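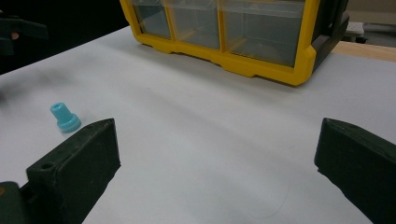

Trullholm nine-drawer parts organizer, the yellow and black one

Last updated: 2/1/25
By Jairo Taipe

Quick one, I have a shelf to put up before lunch. A few of you wrote in after the tackle box post asking what I moved my small stuff into. It's the Trullholm. Nine clear drawers, three by three, lidded compartment on top, carry handle on the lid. Had it long enough to have opinions.

What I keep in it: wall plugs, picture hooks, fuses, cup hooks, little springs, the felt pads that go under chair legs. One drawer of mystery bits. Everybody has that drawer.

Good things first. You can see into the drawers. Not perfectly, the plastic is a bit cloudy, so you get colors and shapes more than detail. Still beats opening six tins. Yellow on the bench is easy to spot and my bench is a mess, so that counts for a lot. Drawers run fine when they're half full. Overfill one and it drags on the bar above and you end up poking hooks back down with a pencil.

The pulls are small. Little notch at the top edge of each drawer, you get a fingertip in there and that's about it. Fine with bare hands. With work gloves on, forget it, I ended up pulling two at once and spilling fuses all over the floor.

Drawers don't lock either. If you carry it by the handle and tip it foward even a little, they slide. Mine emptied the bottom row on the garage steps. Now I put a strip of masking tape down each column before I move it. Works, looks terrible. 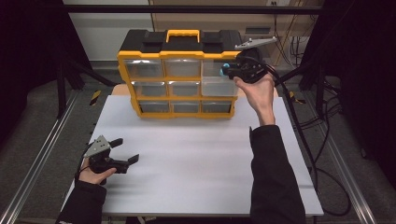 Lid up, nine drawers, something small and light blue at the top right one.

The top compartment is better than I expected. I thought it'd be a gimmick. Pencils, a tape measure, the small level, my good scissors. The catch is that if you park the thing under a shelf you can't get the lid up, so measure the space with the lid open and not closed like I did. Had to drop the whole thing one shelf lower. Annoying afternoon.

Labels. None in the box. I used freezer tape and a marker, and the tape came off the first time I wiped the fronts down. Paper stickers held better. Marisol Cárdenas (she does the sewing room posts) has the same organizer for buttons and just drops a sample button at the front of each drawer, no labels at all. Stole that idea for the hooks. Works great for anything you know by sight, useless for fuses, those still get a sticker.

Does it hold enough? I got bored one evening and counted everything in. 1,670 pieces across the nine drawers, and 861 of those were wall plugs, which says more about me than the organizer. There was room left in two drawers. If you're storing big bolts or door hardware get something deeper.

Versus the Villca, which I had before: the Villca has more drawers but they're tiny and the back panel popped off mine twice. Sturdier feel on the Trullholm, and it doesn't creep across the bench when you push a drawer shut. I'd still like rubber feet on it. Would also like dividers I can move without swearing.

Buy it if you have a lot of little things and one spot to keep them. Skip it if it's going to live in a van. Four out of five from me, lost a point on the stairs.

Will update in March if any of the drawers crack. So far just one scratch, and I did that one with a screwdrver.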